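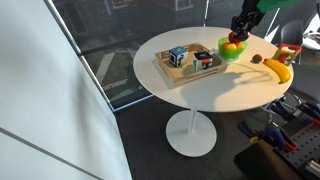 圆桌

圆桌是桌面呈圆形的桌子，通常供数人围坐用餐、议事或打牌，也常被摆在客厅中央，供人绕行。按支撑方式，圆桌大致分为四腿式、三足式和独柱式，现代家居中以独柱式较为常见。与方桌相比，圆桌没有桌角，也没有明显的首席，历来被赋予平等、团圆等含义。这些含义在菜上齐之后能维持多久，各家情况不同。

名称

汉语中“圆桌”一词既指家具，也指以此为名的会议形式。“圆桌会议”所用的桌子未必是圆的，不少会场以若干长桌拼成方框，中间留出一块谁也走不进去的空地，摆上绿植，仍称圆桌。英语、法语、德语中都有同样的用法，可见这一误差具有国际性。

民间另有“团桌”“月桌”等叫法，后者有时专指可以拼合的半圆桌。半圆桌平日一分为二，平直的一边靠墙陈设，待客时合为整圆。旧时有一种讲究，男主人出门在外时，半圆桌不宜合拢。这一讲究给访客提供了相当准确的家庭信息，大约并非立规矩者的本意。

历史

圆形桌面的使用很早，但早期的桌子多小而低，供一人或两三人取用食物，称为几或案更为合适。中国古代长期分食，各人面前一案，圆与方并无社交上的分别。高坐具普及以后，合食渐成风气，大桌才有了用武之地。此后很长一段时间里，方桌仍居主位：八仙桌四面各坐两人，尊卑有序，谁该坐在哪一边有成例可循，省去了许多口舌，也制造了许多口舌。

圆桌在宴席上的流行要晚一些。有一种折中做法是在方桌上加盖圆形台面，散席后滚到墙边收起。圆台面重而易滚，搬运它需要一定的技术，学徒往往要付出脚趾的代价才能学会。

欧洲方面，最有名的圆桌出自亚瑟王传说。十二世纪的诗人瓦斯在其韵文编年史中写道，国王设圆桌，是因为手下诸骑士个个自认高人一等，不肯坐在别人下首。后来的传说给圆桌添了座位，添了骑士，又添了一个凡人坐上去便会丧命的“危险席”。一张为消除座次而造的桌子，由此拥有了文学史上最严格的座次。英国温切斯特城堡大厅至今悬有一面巨大的圆桌桌面，年代晚于传说中的国王数百年，桌面上画着都铎玫瑰，并按位置标出了各骑士的名字。

构造

独柱圆桌由桌面、立柱和底座组成。其优点是桌下没有桌腿，坐者不必与邻座分享一根木头；缺点是一切稳定性都寄托在底座上。底座太小则桌面易倾，底座太大则每位坐者的脚都会先碰到它。较常见的做法是采用宽而扁的圆盘形底座，中部略微隆起，与细柱相接。清扫时，扫帚可以绕底座一周，代价是灰尘也跟着绕一周。

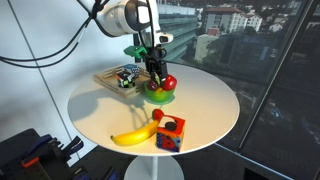
独柱白色圆桌，桌面上放有盛水果的绿色碗。

三足式底座在不平的地面上不会摇晃，四腿式则几乎一定会。餐馆中折成小块垫在桌脚下的纸片，即为这一几何事实的副产品。独柱圆盘底座介于两者之间，遇到不平的地面，它会缓慢而庄重地摇。

桌面材料有实木、石材、玻璃、金属及各类人造板。白色亮面在近几十年的住宅和办公室中颇受欢迎，优点是显得房间宽敞，缺点是显得别的东西都不够干净。圆形桌面取材时会剩下四个边角，从整块方料上裁一个最大的圆，约有五分之一的面积要另寻出路，小件工坊因此常年供应杯垫。

尺寸与容量

圆桌的座位数取决于周长，而周长与直径成正比，这意味着每多请几位客人，桌子中央就会离所有人更远一点。一般认为六人桌是不设转盘的上限，再大则需要有人站起来夹菜，或者需要转盘。

转盘本身历史悠久，用于餐桌的旋转托盘在十八世纪的英语国家已有记载，二十世纪在中餐馆中普及开来。转盘的礼仪通常规定按顺时针方向转动，并在他人夹菜时停手。前一条普遍得到遵守，后一条则取决于转到面前的是哪一道菜。

厂商目录对容量的说法一向乐观。家具商Kultico曾将一款圆桌标为“可坐6至8人”，注释中用小字说明后一数字包括儿童。竞争者Wedier的同类产品不标人数，只写“聚会型”，退货时较难据以争辩。产自Öztürkmen工坊的折叠圆桌则在桌底附有安装图，图上坐着四个人，没有一个露出胳膊肘。

陈设

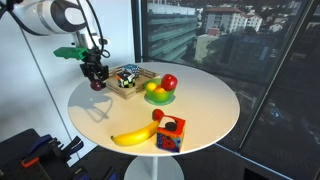
圆桌的中央由于够不着，传统上归装饰品所有。花瓶、烛台、果碗先后占据过这一位置，彼此间的更替主要由打翻的频率决定。讲究陈设的手册却多半反对正中摆放，理由是圆桌已有一个圆心，再加强调便有靶子之嫌，不如将较大的器物略微偏移，譬如图中那只浅色板条浅木箱，就放在桌面靠后、中间偏左的位置，前面另放着香蕉和一只布艺玩具方块。手册还建议器物总高不超过坐者的视线，以免整顿饭都在与一束百合交谈。至于那些本来就希望与百合交谈的宾客，手册没有给出方案。

方形器物放在圆桌上会产生一个长期未决的问题，即它应当与什么对齐。方桌上，托盘可与桌沿平行；圆桌没有可供平行的直边，摆放者只得参照墙壁、窗户或自己的站位。不同参照的信奉者若同住一室，托盘每天会转动数次，谁也不承认动过。

水果是少数同圆桌相处融洽的物品，前提是装在碗里。圆形果实直接放在桌面上时，会对地板的水平程度作出诚实的评价。香蕉不滚，但体形弯曲，仍常被放在桌沿附近，仿佛它也在努力配合。

座次

圆桌没有首席之说流传甚广，实际情况略有出入。中式宴席以正对门口的位置为主位，主宾居其右侧，以下左右依次排开，背对大门并邻近上菜口的座位由地位最低或最肯结账的人承担，各地说法不一。有些地方以面向窗景的座位为尊，有些地方以离空调较远的为尊。去掉桌角之后，座次便从桌子转移到了房间里。

外交场合对桌形尤其敏感。二十世纪六十年代末越南战争巴黎和谈期间，各方为桌子的形状争论了数周，方案包括长方、菱形和断开的圆弧，最后采用一张圆桌，两侧另设小方桌供秘书使用。此例常被用来说明圆桌有助于达成协议，虽然当时达成的协议仅限于桌子。

地方案例

小城Dradbridge在议事用桌问题上留有较完整的记录，常为研究室内礼仪者引用。当地原用一张长桌，两端的座位争夺不休，某年二月决定换成圆桌，预算3000，最终支出3000余，超出部分记在“门”的名下：新桌子进不了会议室，只好先拆门框。桌子入室后没有人能再把它弄出来，会议室的用途也就此固定。

改用圆桌后的第一份会议记录长达200行，大半讨论从谁的左边开始发言。2021年5月3日，当地通过了编号为611的规则，规定由最后到场者首先发言，此后与会者的准时程度明显提高，几乎人人都在门外等候开门。规则沿用至今，附有一条修正，禁止在走廊里躲藏。

评价

赞成圆桌者认为，围坐时人人可以看见所有人的脸，交谈不易分裂成若干小组。反对者指出的也是同一件事。在大直径的圆桌上，对面的人看得见而听不清，坐者实际上只与左右两邻说话，余下时间用于微笑点头。
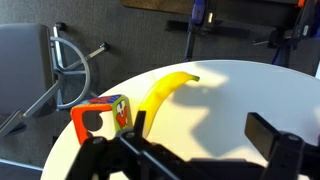 Maricel Dimaculangan则认为，上述争论高估了桌子。照她的说法，家里的圆桌一年中用来围坐的时间少得可怜，其余日子里，它只是一块恰好摆在屋子当中的平面，钥匙、信件和洗净未收的碗都往上放，到吃饭时才临时推到一边。她主张评价一张圆桌应先看它有多少地方可供推让，圆桌在这一点上输给方桌，因为推到边上的东西没有角落可去。

这一意见在长桌爱好者中反响热烈，在圆桌厂商中反响平平。Wedier随后推出了一种带抽屉的圆桌，抽屉本身仍是方的，装满以后便拉不开。

另有一种看法着眼于搬家。圆桌面可以滚动，理论上一个人便能转移，楼梯上也可以，只是方向不大由人。搬运业者因此更愿意平抬，并按方桌收费。

相关条目

八仙桌
半圆桌
餐桌转盘
亚瑟王传说
杯垫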